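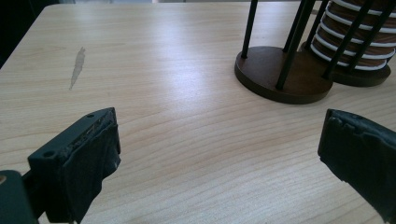 Posted by Ottoline Brandt

I went to the Osholm open house in January mostly for the coffee, and I came home with four pages of notes and a price list folded into my coat pocket. I run a small café with a catering side to it, and for a while now I've been wondering whether any of the new table-service automation is meant for places my size or only for airports. Osholm sells a kit called Zosulby, which is a hand-held gripper you use to show the job, a table arm that does the job afterward, and a subscription for the part in between. They were letting regular people try it, so off I went!

The building is out past the rail yard, and if you follow the signs from the main road you end up at a tile warehouse. Go one driveway farther. Parking was free and there was a coat rack, and I was signed in and holding a sticker by 9:30 in the morning. The tour takes 72 minutes according to the schedule on the door. Mine ran over, mainly my fault, I ask a lot of questions.

They start you in a hallway with a short talk, which I'd have cut in half. It's mostly the history of the company and how they used to build sorting equipment under the name Grurkodia before the table stuff came along. Then you get to the practice room, and that part I could have stayed in all day.

Each table has one task. Mine was cups. There's a blond wood table with a stand on it, a round dark brown base with thin black rods coming up, and behind that another one holding a tall stack of disposable cups, brown with white rims. We use nearly the same cups at the café (ours are the plain white ones, but same idea), so I was very happy to land there. The table had a long grayish stain on the left side and I liked it better for that. My counters look worse by noon.

You hold the gripper in one hand and squeeze to close it. Two chunky dark fingers, each with a textured black pad on the inside face. The pads on mine were frayed along the edges, and I asked about it, because anything that frays in my kitchen is something I have to buy again. The guide said pads are a wear part and come in the box as spares, and after that you order them. I wrote that down and underlined it. The price list has them under "consumables," so budget for consumables.

The job was to take one cup off the stack, set it on the open part of the table, let go, and back off. Sounds like nothing. My first tries were awful! Nested cups like to come along in pairs, and with a gripper you don't have the little thumb wiggle you do without thinking when you're behind the counter. I ended up tipping the cup a tiny bit before pulling, and once I had that, it went fine. The rods on the stand take getting used to also. You have to come in at an angle that clears them, and I bumped one more than once. Nothing fell over, and the guide was very relaxed about it.

The glare bothered me more. The overhead lights bounce right off that pale wood and the middle of the table goes nearly white. I asked whether that matters to the system, and was told they leave the lights alone on purpose, since customers' rooms have all kinds of lighting. Okay, fair. I would still like to see it work next to my front window in June.

Now the numbers, for those of you who only came for the numbers. Osholm suggests 136 demonstrations for a single simple task like the cups. The starter plan covers up to 600 a month, and you can split those over as many tasks as you like. You record, you upload overnight, and they send back something the arm can run. I asked how long a person can stand there doing it before getting sloppy, and the guide suggested 30 minutes at a stretch. By my own wrist I'd say that's generous. The tool isn't heavy, but it's not light either, and I was shaking my hand out pretty early on.

After the practice room they walk you over to the demo area, where an arm does cups, lids and a stack of saucers. I thought the cups were good. Slow, though. If I had a line to the door I'd be reaching past it. For catering setup, where I'm laying out cups on a long table two hours before anybody shows up and I've got plenty else to do, slow would be perfectly okay. The lids I wasn't sold on. It dropped one and then sat there thinking, and a staff person had to press a button.

There's a competing kit from Nseir that a couple of people in my group had already tried, and they told me it's cheaper but you have to send it back to switch tasks. I haven't seen it, so take that for what it is. What I liked about Zosulby was that I could do the showing part with no computer involved at all. Pick up the thing, squeeze, put down the cup, go again.

Things I'd ask if I went back: how you clean the pads (I forgot, and for food service it's a big one), whether the gripper can get wet, what happens to your saved tasks if you cancel, and whether they rent by the season. The rental question I did send in afterward through the form on their site, and I'm still waiting.

If you're going, eat first. There was coffee, and it was decent, served in the same brown cups, but the snack table was pretzels and that was it. Wear sleeves you can push up. And ask for the cup table if you run any kind of counter, because the other choices in my slot were folding napkins and sorting batteries, and the napkin people did not look like they were having fun.

I haven't bought one. The price list is on the fridge, next to the dishwasher quote.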